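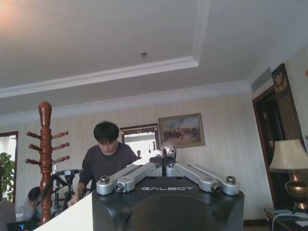 Between trials at Grikholm, where the garment tests are run in a furnished bedroom.

A shirt has no fixed shape, which makes it hard for a robot to pick up and harder to put down neatly. The Pristico project has spent the months since February on that problem, using two humanoid robots, one bed and a coat rack.

The method, called Prundeck, splits the job in two. First the robot looks for an edge it can trust, such as a hem, a collar or a zipper. Only then does it plan the move.
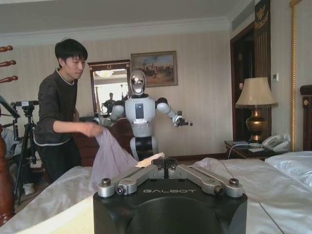
People supply the examples. Someone handles a garment near the robot, or steers its arms through the motion, and the joint positions are saved along with the camera views. The team recorded 1000 of these examples before training began.

Spreading a garment flat went better than expected. In 213 test runs, most failures came at the first grasp, when the fingers closed on two layers of cloth and took both.

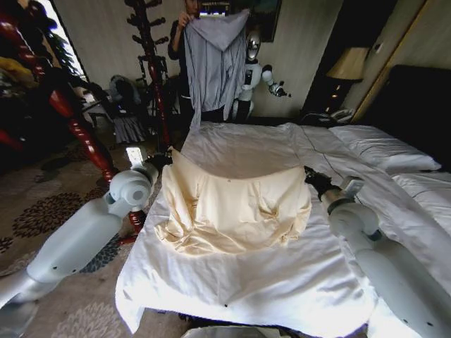 The fix was small. After closing its fingers, the robot now lifts the cloth slightly and checks how it hangs. If the shape looks wrong, it lets go and tries again — a step that added time to every run but cut the double grasps to 32 in the next 200 runs.

Hanging clothes remain the weak spot. A jacket on a hook swings when touched, and the edge the robot picked may have moved by the time the fingers arrive.

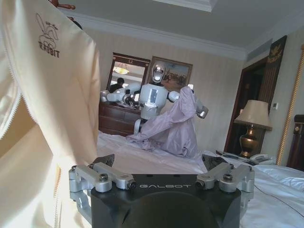 The group wants to try slower approaches next, with the wrist camera checking the cloth all the way in. Thin, shiny fabrics will get their own round of tests.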